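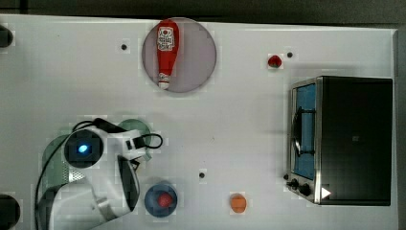

Call for Participants: Soft Plastic Bait Field Test, Lake Skodby

Flumier is looking for freshwater anglers to fish soft plastic worms and report on wear, hook hold and catch rate. The test compares four worm compounds under normal bank and boat fishing conditions. The baits are unmarked except for a letter code on the bag.

Participants must hold a valid state fishing license, have at least two full seasons of experience with Texas and Carolina rigs, and own a medium or medium-heavy rod spooled with 12 to 17 lb line. Tournament experience is not required. Applicants employed by a tackle maker or retailer are not eligible.

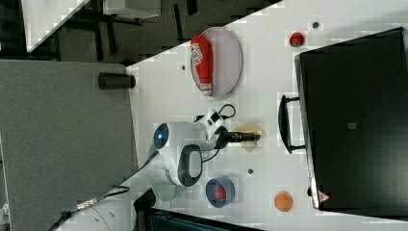 Each participant receives 60 worms, hooks in size 4/0 and a log sheet. For every trip, record water temperature, depth, bottom type, rig, retrieve, strikes, fish landed and the point at which the bait tore. Torn baits go back in the bag they came from. Do not mix bags, and do not add scent.

Logs are entered through the Pastimum web form within two days of each trip. Participants who file complete logs keep all unused tackle and are paid a flat fee at the close of the test.

To apply, send your license number, home water and a short fishing history to the Flumier test desk. Applications close March 25, 2024.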